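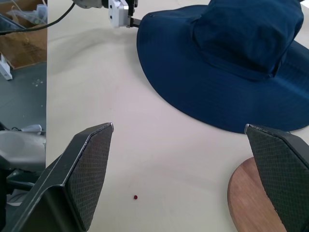
Lempi Kiiskinen wrote in response to the March report that the funder had read a great deal about garments and very little about beads, and asked whether the small items would receive the same care as the large ones. The present report takes up that question first.

Small items

The Storkby accessories collection includes 630 loose beads received with the hats, scarves and bags donated through the Bloxham store closure. At the time of the March report these were held in mixed jars and had not been sorted. Sorting by color and size is now complete for 92 of the 630. Dark red beads have been placed first in the order of work, as they are the most frequently requested for repairs to the bags.

Beads are handled on the pale-topped table in the sorting room. A dark red bead no larger than a pea is easy to find against a cream-white surface, even with a navy bucket hat lying next to it. The previous table had a dark brown top, and losses were recorded on it in both of the first two months. No losses have been recorded since the change.

Matěj Machala has proposed that hats and beads be sorted in separate sessions. The proposal has been accepted in part. Hats will continue to share the table when the brim and crown are being checked for beads caught in the folds. They will otherwise be kept on the shelving.

Hats

The hats are being examined for condition and recorded on the standard sheet. For bucket hats, the sheet asks for the following:

Color of crown and brim
Condition of seams and stitching
Eyelets, if present
Weave of the cloth
Creasing

Creasing was not on the original sheet. Joonas Rantala requested its addition after several wide-brimmed hats came out of storage with folds that had set. Soft hats are now laid crown-up and are no longer stacked. This takes more shelf space than was planned, and two shelves intended for scarves have been reassigned.

Storage

Divided trays were ordered from Grotura and arrived with 8 missing lids. Replacements have been promised, and the affected trays are being kept in a closed cabinet until they come. Labels supplied by Tellau have proved satisfactory on the trays but do not hold well on cloth bags. Sewn tags will be used for the bags.

Budget

The sum of $2000 set aside for storage materials has been committed in full. The sewn tags were not included in the original estimate and will be paid for out of the program's general supplies line. No additional funding is requested for this period.

Matters outstanding

The scarves have not been started. Ozan Duman has asked that they be moved ahead of the remaining beads, on the grounds that the spring loan requests concern scarves only. Eetu Kauppinen, to whom the bead sorting is assigned, has no objection provided that the open jars are finished first. A decision from the funder on the order of work would be welcome before the next period begins.

The condition sheets completed to date are available on request from the Storkby office.

Submitted 27/06/2026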